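Open afternoon at Bovside — speaker notes, long version
Maxine Doolan

Slide 1. Welcome, and where the seats are

Good morning, everybody, and thank you for coming out so early. I'm going to talk about the open afternoon we held at Bovside in July, when we let the neighbours in to see how we're teaching machines to handle laundry. (Pause here, people will still be finding chairs.)

We'd printed 200 invitations and I was quite sure we'd have most of the biscuits left over. Well, we ran out of biscuits! So if you came and went home hungry, I do apologise, and there's a proper morning tea after this one.

Slide 2. Why a bed

We could have shown folding on a nice clean workbench, and Pieter Kekana was all for it. But people fold their washing on the bed — I do, my mother did — and I wanted visitors to see the job where it really gets done. You hold a gripper in each hand, you do the folding yourself, and the recording of your hands is what the robot learns from later on.

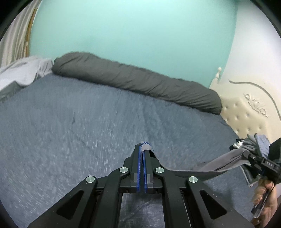 Pieter wanted to know whether any of this would matter to someone who doesn't enjoy gadgets, and whether we shouldn't begin with the people who can't manage their own washing any more. I've thought about that a great deal since. He was right, and it's the reason the talk has a slide 5 at all.

Slide 3. Having a go

(Slow down for this one.) Every visitor who wanted a turn got one, and I'd set aside 7 minutes for each. That was far too short. The first few minutes go on learning how hard to squeeze, and you feel very clumsy, and then you start to enjoy yourself and somebody taps you on the shoulder.

A good many people tried to pick up the whole garment at once. We'd suggest they find one corner, then another, and let the rest of the cloth follow along in its own time. 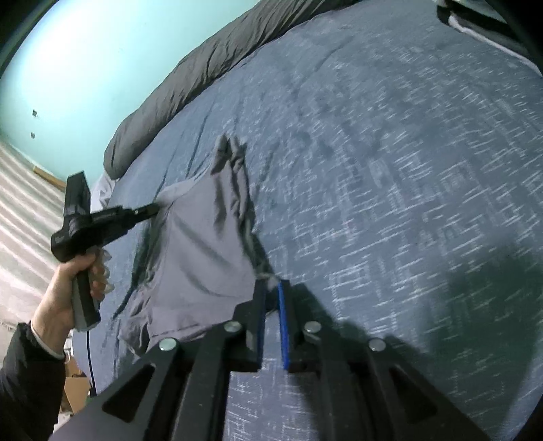

The other thing we heard over and over was that you lose your sense of touch. With bare fingers you know straight away if you've got one layer or two. With the grippers you have to look, and then look again, and I think that gave people some sympathy for the machine. One lady told it to take its time, which I thought was lovely.

Slide 4. What we keep

We're hoping to have 250 good recordings from Bovside before we move on to the next house. The fumbled ones stay in the pile too, as long as the person recovered and carried on.

(If asked about Bralteo: they're helping with storage, and questions about that are best sent to Pieter.)

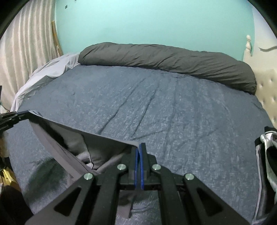 Cloth is a harder subject than cups or boxes, and I like to spend a minute on why. A cup is the same shape wherever you put it down. Hold a piece of fabric up by two corners, with the top edge pulled tight between the grippers, and the rest can still sag open underneath like a pocket. The robot has to cope with both parts at the same time. (Use the tea towel from my bag and do this live. Bring the tea towel!)

Slide 5. Who it's for

Back to Pieter's question. We'd like the next open afternoon to be a smaller one, with more chairs and longer turns, for people who find the washing hard going at home. If you know somebody who'd like to come, please have a word with me at morning tea.

Leave the sign-up sheet by the urn, with two pens this time.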